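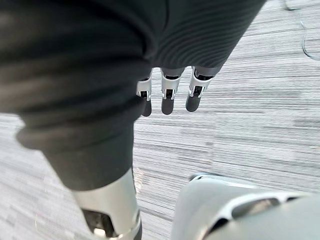

4.2 Chores in an occupied home: what the machine could and could not do

We turn now from the bench to the house. The tasks in the previous section were set up so that a failure could be traced to one cause, and we are glad we did them first, but a bench has no sofa beside it and no one waiting to use it for supper. The home trials were meant to bring a little of that back. We borrowed two furnished apartments in the Benerach development, kept the furniture where the previous tenants had left it, and asked the Tistov platform to do the sort of tidying that most of us do without thinking on the way to bed.

The chores fell into two groups. In the first, the robot had to pick things up off the floor and put them somewhere sensible: socks, magazines, toy blocks from the Funville set we had used on the bench, and now and then a dish towel. In the second, it had to work at table height, clearing cups and wiping down a surface. Altogether we logged some 1,000 attempts between the two apartments, and Table 3 gives the breakdown by chore.

Readers who have followed this line of work will probably guess which group went better. Table height suits the arms, the cameras and, if we may say so, the people who wrote the software. The floor is another matter. To reach it the robot must bend, and bending brings the arm close to the base, so the planner spends a good deal of its time looking for a path between the two. Many of our slowest attempts (see the long tail in the timing plot) were spent on an item resting near the machine's own feet, which a child would have scooped up in a second.

Soft things on carpet deserve a paragraph to themselves. A sock lies nearly flat, and the fingers must come down far enough to press it without pushing so hard into the pile that the wrist registers a collision and stops. We set the contact threshold by hand for each apartment, a chore in itself, and we would not want to ask a family to do it. With the threshold set well, the robot managed socks and towels more often than we had expected. With it set badly, it would pinch at the air just above them, again and again, in a manner that our visitors found rather touching.

Loose cables were the other steady source of trouble. Our Courtois detector had been trained with 200 pictures of household cords, and it found most of those in open view, but it did poorly when a cord was thin or lay in a loop against a patterned floor. We chose to have the robot stop and ask for help whenever it was unsure. This kept the trials safe, and it also meant that a person had to stay within earshot, so the time saved by the household was less than the success rates alone would suggest.

Is the machine ready, then, to do the tidying? For table clearing in a room it has already mapped, we would say it is close, provided nobody is in a hurry. For floors we would say not yet. The fingers themselves are seldom to blame; in our logs the trouble usually began earlier, when the robot was deciding where to stand and how low to reach. We return to this point in Section 5, where the planner is allowed to move the base and the arm together, and where the same floor chores are repeated in both apartments with the furniture left as it was.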